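Leopoldo Tapia on Sinks, Sponges and Small Bathrooms

21 Sep 2020

I was supposed to be at Leopoldo Tapia's place for half an hour. I had a list of questions about bathroom storage, I had a parking spot I was proud of, and I had every intention of being home for lunch. Three hours later I was still there, drinking my second coffee and arguing about soap dishes.

Leopoldo fits out small bathrooms. He started in kitchens, working for a cabinet shop called Dostier, and moved over to what he calls "the wet rooms" when he got tired of islands. (Everybody wanted an island, he says, including people who could touch both walls of their kitchen at once.) These days he mostly does powder rooms, rental units and the sort of upstairs bath where you have to close the door before you can open the cabinet. I first heard of him from a reader who wrote in to tell me he had talked her out of a vanity she had already paid a deposit on. I thought, well, I have to meet this man.

So what was wrong with the vanity?

"Nothing was wrong with it," he said. "It was beautiful. It was a Hakberg, the wide one with the drawers, 1,190 dollars before the faucet. But she had two boys and a dog, and the top had maybe a hand's width of flat space on each side. I asked her where the toothbrushes were going. She said in the drawer. I said, have you met your boys?"

She ended up with something plainer, a Nava top that came in at $495, and spent part of what was left on a decent mirror with a light in it. He's still pleased about the mirror. He brought it up twice more while I was there, and he drew it for me on the back of an envelope.

Leopoldo's big subject is the deck, meaning the flat part of the sink that goes around the basin. I had never given mine a single thought, and now I can't brush my teeth without judging it. He likes a white top with a shallow basin set in the middle and a real ledge at the back, because that's where everything in your life is going to end up anyway. "People buy the bowl," he said. "They run their hand around the bowl in the store. You live on the ledge."

I told him my own ledge currently holds a hairbrush, a candle, two kinds of hand cream and a toy dinosaur. He asked what color the dinosaur was. (Orange.) He said the dinosaur could stay but the candle had to go.
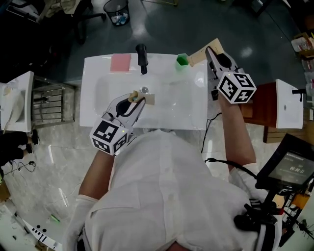 White top, black faucet, and very little left out: a pink sponge and a small green cup.

The black faucet question comes up with everyone, he told me, and I could see him bracing for it, so naturally I asked. Does he like them or is he just giving people what they want?

"I like them on white. I really do. You walk in half asleep and you know where the water is." What he doesn't like is the cleaning products people use on them. He's had clients scrub a matte finish with the same powder they use on the tub and then call him up about the faucet going gray. His advice is a soft cloth and a little dish soap, and wipe it dry after the last person's done at night. If you have hard water you'll get white spots on black no matter what, and he tells people that before they order. Some of them switch to brushed steel on the spot. Most don't!

We got onto sponges next, and this is where I lost the rest of my morning. Leopoldo is a sponge-on-the-sink person. I'm a sponge-under-the-sink person, and so is my mother, and I said so with some heat.

"Under the sink it never dries," he said. "It sits there in the dark next to the pipes, and then you wonder about the smell. Put it at the back, on the flat part, where the air gets to it. And buy a color you like, so you don't mind looking at it." He's partial to pink himself, which he puts down to his grandmother's bathroom, where the tub, the tile, the toilet and the fuzzy lid cover all matched. He wouldn't put that in for a client. He misses it, though, and he went quiet for a second there, and then asked if I wanted more coffee.

A cup is the other thing he'll allow out. One cup, small, in the back corner where elbows don't go. It can hold toothbrushes or it can be for rinsing, but he wants you to pick. The ones that try to do both get that chalky ring in the bottom, and I know exactly the ring he means. He also has a soft spot for cups with flat sides, since a round one always seems to be the one that rolls off and takes a chip out of the floor tile.

I asked about soap dishes, thinking it was a harmless question. He put down his mug.

"I have thrown away 40 soap dishes in my life," he said. "Forty, and I'm counting only the ones I took off the wall myself." His complaint is that they hold water and the bar turns to pudding. He wants ridges, or a slatted thing, or a pump bottle and be done with it. I said I liked my soap dish, it's shaped like a leaf. He asked if it had a hole in it. It does not have a hole in it. We moved on.

On the cabinet underneath, he's easier to get along with than I expected. A brown wood cabinet under a white sink is his favorite, and he thinks people got scared off wood in bathrooms for no good reason. Seal the edges, he said, especially the one along the floor, and leave a gap at the back so it can breathe. He used to buy his hardware from a place called Zivix and still has a box of their hinges in the garage that he doles out to jobs he's fond of. I asked how many were left and he wouldn't say.

He's firmer about what goes inside. No deep shelf across the whole width, ever, "or you'll find a sunscreen from your honeymoon back there." He does a pull-out on one side and leaves the other open for the trash can and the toilet paper. If there's a gap beside the cabinet, he'd sooner see a simple wire rack for towels than some skinny custom drawer that costs a fortune and holds a comb.

Before I left I asked what he tells people who can't change anything, the renters with the landlord's sink and the landlord's terrible faucet. I get that letter every week.

"Take everything off," he said. "Everything, put it on the bed. Wash the sink, get the drain too, around the metal where the gunk sits. Use an old toothbrush. Then go a whole day and only bring back what you went to get." His own sister did it in September last year and came back with a toothbrush, a bar of soap and her reading glasses. The rest stayed on the bed until bedtime, and then it went in a shoebox, and as far as he knows it's still in the shoebox.

I tried it when I got home. I've brought back the hairbrush, one of the hand creams and the dinosaur. The candle is in the hall closet for now, and I've moved the sponge up to the ledge to see how it goes. My mother is visiting next month, so please don't tell her.

Leopoldo says he's happy to take reader questions for a follow-up, so send them in through the usual address. He asked me to add that he won't answer anything about vessel sinks.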